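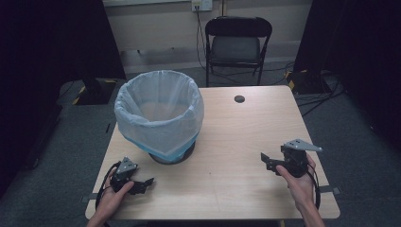 Days out > Open days > Clustwood

Home Days out Grumbles About

An afternoon with a bin

3 min read

I went to the open day at Clustwood in August expecting, I suppose, a butler. What I got was a bin on a table, already wearing its bag, and a pair of black grippers that you hold yourself, one in each fist.

Eglė Tamošiūnaitė, who was running the demonstration, explained that people do the chores with these and the robot learns from the recordings. She wants 2,000 goes at the bin. They had 200. I did the sum on her behalf and kept it to myself.

The bag goes loosely over the rim, folded down the outside, which is better than I manage at home with all my fingers. With jaws it's like making a bed in oven gloves. My six tries were described as "useful variety".

Urmas Kivi asked whether the finished article would also take the bins out. Eglė said that was a different project. Tea was in the next room, poured by hand, and there was lemon cake until four.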